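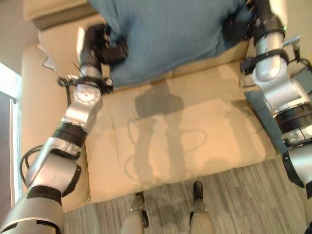 Our project for the Home Interiors course was to write a tidying routine for the student lounge at Barrientos Hall. The lounge is used by 281 residents, and the cushions end up all over the seats by evening. Pilar Aravena and I began with the single seats, which are the quickest to set. A blue cushion goes flat against the back of a pale chair, held by both sides so that it does not slump, and a flat teal-blue cloth lies on the right of the seat in front. We wrote this down as step one.

The large seating took longer to agree on. Pilar wanted the cushions in the corners, and I wanted them spaced along the back. We asked 63 residents in September which they liked better, and a little over half chose the corners. 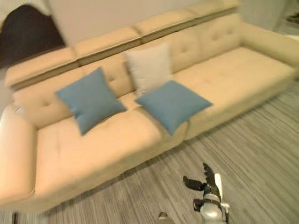

The survey also asked what people do with a cushion when they sit down. The most common answer was that they put it on the floor. Our routine therefore starts with picking up, then brushing the seats, then placing the cushions. 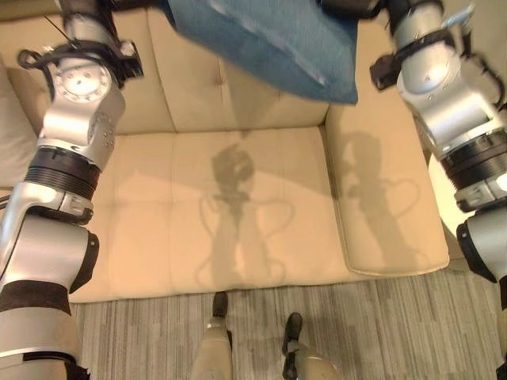 We timed the full routine at 12 minutes for one person. Brushing along the seams was the slowest part. Pilar tried it with a soft brush and I used a dry cloth, and the brush did better in the corners.

Next term we would like to add the side tables. The cushion covers still need a washing schedule.

Uriel Saavedra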